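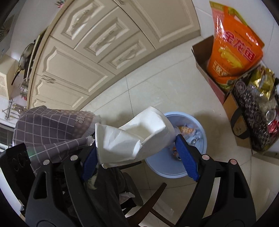 Allari House Shared Kitchen: Progress Report to the Vesus Fund
24 February 2019

This report covers the work paid for by the Vesus Fund grant from the start of December to the present. The grant was given to put the ground floor kitchen at Allari House in order, to set up a simple way of dealing with trash and recycling, and to cut down on disposable cups. It follows the headings in the grant letter.

Background

Allari House has 32 residents on three floors. Each floor has a kitchenette with a sink and a kettle, and the full kitchen is on the ground floor. It is used every day for cooking and on weekends for shared meals. When we applied, the complaints we heard most often were about wrappers and used cups left on the counter, bags that nobody took out, and drawers so full they would not close. The cleaning service comes on weekday mornings and was spending most of its time in this one room.

Work completed

The base cabinets and drawers were emptied and wiped out in the first week. The cabinets themselves are in decent condition and we decided to keep them. The beige finish cleans up well with dish soap and warm water. The raised edges on the drawer panels hold grease and need a soft brush. The handles have a good deal of pattern in them and also need brushing, and this has been added to the monthly list. One cabinet door had dropped on its hinge and was adjusted at no cost.

The drawers now have fixed uses. The top one is for flatware, the middle one for cooking tools, and the bottom one for towels, trash bags and the spare sponges. Labels are stuck on the inside of each drawer front, where they stay dry. Personal food has been moved out of the drawers altogether and into the wall cupboards, one shelf per room.

The floor tiles were scrubbed and the grout was treated. The grout came up better in front of the sink than it did by the back door, where there is an old stain that we do not expect to remove.

Trash and recycling

The old trash can was tall and had a swing lid that jammed. It was replaced in December with round, open-top bins from Arow. They are light blue inside and out, and small enough to rinse in the utility sink. There is one for general trash on the floor by the cabinets. The others are for cans and bottles, and for food scraps.

The open top has worked better than the lid. People drop things in as they pass and there is nothing to touch. The drawback is that a small bin fills quickly, mostly with snack wrappers and clear plastic packaging, and after a shared meal it has to be emptied the same night. We tried running the bins without liners for a while to save on bags. This was fine for dry packaging. It was a poor idea for anything with sauce, and the general bin is meant to be lined on weekends.

We had planned to put the bins inside one of the wide cabinets. After measuring, we found that the pipe under the counter takes up too much of the space. The bins will stay on the floor.

Paper cups

Paper cups were the largest single item in the trash when we started. The house was buying a case of 60 each week for the kitchen and the laundry room, and most were used for one drink of water. Our recycling hauler, Sitthichai Recycling, does not accept coated paper cups, so used ones belong in the general trash. A notice saying this is now taped above the bins. Cups still turn up in with the cans, often crushed, and have to be picked out by whoever is on kitchen duty.

In January we bought 20 plain mugs and put them on the open shelf next to the sink. Paper cups are still kept for visitors and for anyone who is sick. We are now buying one case every 2 weeks, half the earlier amount. We would like to get lower than that, but the laundry room has no place to wash a mug and people do not carry them down the hall.

Crushing cups before throwing them away was suggested at the January house meeting as a way to make the bin last longer. Some residents do it. It saves a little space, and a cup that has been flattened is also less likely to drip on the floor.

Not yet done

The hook rail for the dish towels has been delivered and is still in its box. The wall behind the door is plaster and we are waiting for the right anchors.

The duty sheet has been changed twice and is still not working well. The first version gave a whole week to one room, and it fell apart over the holidays. The second gives each day to a different room and is followed on most weekdays. Sunday evenings are the weak point. We plan to put the Sunday job on a separate sheet and let people sign up for it.

We also said we would write a short kitchen guide for new residents. A draft exists and it is too long. It will be cut to a single page.

Spending

The bins, mugs, cleaning supplies and labels have all been paid for and the receipts are with the house office. The hook rail cost less than we allowed. We ask the Fund's permission to use the difference for a second dish rack, as the mugs have filled the one we have. No other change to the budget is requested.

Next steps

Before the final report we will put up the rail, finish the guide and settle the Sunday duty. We will also try a small shelf for mugs in the laundry room, with a tub to carry the used ones back to the kitchen.

Comments (4)

third_floor_back
Can the general bin go a bit closer to the sink? I keep walking across the kitchen with wet coffee filters.

houseoffice
Coffee filters go in food scraps, and that one is next to the sink already. We will make the label bigger.

room9
Yes to the second dish rack please. Also the bottom drawer is filling up with plastic bags again.

laundrynight
I would use a mug down there if there was a shelf. Put it above the dryer, the other wall gets damp.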